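生活環境論 第7回 配布資料
食卓まわりの片づけ(トレイを使った仮置き)
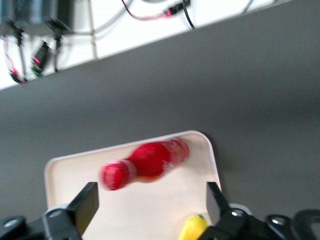

図1 白いトレイの上で横向きになった赤いボトル。手前に黄色い小物。

1. 今回の範囲
前回は引き出しの仕切りを扱った。今回は食卓や調理台の上に出たままになる物をどう集め、どう戻すかを見る。教科書は第4章の後半。前半の「動線」は次回に回すので、読んでこなくてよい。

2. 用語
仮置き:決まった場所に戻す前に、一時的に物をまとめておくこと。
定位置:使い終わった物が最後に戻る場所。棚の段まで決める。
混載:用途の違う物を同じ容器に入れること。

仮置きと定位置は混同しやすい。昨年度のレポートでも、トレイを「調味料の定位置」と書きながら、本文では食後に冷蔵庫へ戻すと説明しているものがあった。この場合のトレイは仮置きである。

3. トレイの縁と角
縁が少し立ち上がったトレイは、持ち上げて運ぶときに小さな物が落ちにくい。図1のトレイも縁がわずかに高く、角は丸い。角が丸いと布巾が隅まで届く。内側に溝や模様のあるものは粉や汁が残るので、実習では平らなものを使う。
ただし縁が低いトレイでは、背の高い物を立てたまま運ぶと倒れやすい。運ぶ距離が長いときは寝かせるか、別に手で運ぶ。

4. ボトルの向き
立てる場合と寝かせる場合を分けて考える。
立てる:中身が液体で、ふたを開けた後のもの。底が平らで広いもの。
寝かせる:空のもの、未開封で密閉されているもの。
寝かせるときは長さを確認する。図1のボトルはトレイに対して斜めで、底の側が奥の縁に届きそうな位置にある。このように長い物を斜めにすると、左右に三角形のすき間ができる。すき間には小物が入るが、ボトルが転がると当たるため、割れ物は入れない。
丸いボトルは横にすると転がる。畳んだ布巾を片側に添えるだけでかなり違う。

5. 色と見つけやすさ
白やクリーム色のトレイでは、赤や黄色の物はすぐ目に入る。反対に、白いふたや透明な計量スプーンは見落としやすい。トレイを片づける前に、手で底を一度なでて確かめる習慣をつける。

6. 実習の手順
(1) 2人1組になり、トレイを1枚受け取る。
(2) 机の上の物を10分でトレイに集める。種類は分けなくてよい。
(3) トレイごと棚の前へ運ぶ。
(4) 一つずつ定位置に戻す。迷った物はトレイに残す。
(5) 残った物の名前と、迷った理由を記録用紙に書く。
(6) トレイを拭き、伏せて返却する。

棚はスコールデール(Skalldale)の可動式を使う。棚板の高さは変えないこと。前の時間の班が変えていた場合は、記録用紙の備考に書いておく。
(4)で無理に全部戻す必要はない。残った物が今回の考察の材料になる。

7. 課題
自宅の食卓か調理台で、出たままになっている物を一つ選び、20行以内で書く。内容は、今ある場所、使う頻度、定位置の案。見取り図を付けてもよいが、行数には含めない。
提出はダーシー・コスグローブ(Darcy Cosgrove)の研究室前の箱へ。次回の授業開始までとする。

補足
トレイの寸法は外寸と内寸で違う。記録用紙には内寸を書く。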